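Skomholm towel library passes 3,000 loans and moves into a bigger room

The little towel library on the ground floor of the Skomholm bathhouse has handed out its 3,000th towel, and it got there weeks ahead of the summer rush. The milestone fell in July, on a morning when the line for the outdoor pool already reached the bicycle racks.

For anyone who hasn't used it yet, the idea couldn't be simpler. You leave your name at the hatch, take a clean bath towel, swim as long as you like and drop the towel in the return bin on your way out. There's no charge and no deposit. Families coming straight from work or school love it, and so do the early swimmers who used to cycle home with a damp bundle strapped to the back rack.

Judit Hegyi started the library with 21 towels from her own linen closet and her sister's. The shelves now hold over 400, most of them in tan and light brown terry, a color she picked after one very discouraging season with white.

"Tan forgives," Hegyi said. "Sunscreen, clay from the volleyball court, chocolate ice cream. We wash it, we shake it out, and it goes back on the shelf looking like a towel people want to use."

The new room is the old card room next to the showers, and it's a wonderful upgrade. The felt-covered tables came with it, and they've turned out to be great for sorting and folding - terry doesn't slide around on felt the way it did on the slick counter in the old space. There's a long wall for shelving, two windows that open and, at last, enough space for two people to fold a bath sheet without bumping elbows.

Kálmán Rácz and Ákos Rácz, the father and son behind the Rácz laundry on the harbor road, do the washing. They pick up the full bins at 5 in the afternoon and bring everything back before the bathhouse opens the next day. Kálmán has firm opinions about fabric softener (none, ever, it ruins the loops) and he's happy to share them with anyone standing near the van.

Folding is where newcomers get their start. Keegan Sheehan runs the short evening sessions, and they are a lot more fun than they sound. He has people pick the towel up by one corner first and let it hang, so the twists from the dryer show up before anyone tries to make a straight edge. Then comes a good shake, the long sides together, and thirds after that, with the woven band lined up and the care label tucked inside. Bath towels go on the middle shelves, hand towels up top, and anything with a pulled thread goes in the mending basket.

That basket has a following of its own. Ákos Kerekes hems and patches on the first evening of each month, and towels that are past saving get cut down into washcloths or sent to the animal shelter in Jenora, where they're always welcome. Very little ends up in the trash.

Next on the list is a children's shelf with smaller hooded towels, which Hegyi hopes to open before school starts. She'd also like a second hatch on the pool side, so swimmers don't have to walk all the way around the building in bare feet. The bathhouse has said yes to the shelf and is still thinking about the hatch.

Donations are open all summer. Bath towels in tan, brown or sand are the most useful, and they don't need to be new, only clean and in one piece. Leave them at the front desk during opening hours, and please take off any safety pins first. Folding sessions start at 6:30 in the evening and there's no need to sign up - just come in through the shower corridor and follow the smell of warm cotton.

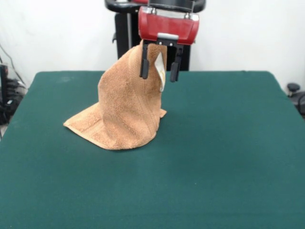
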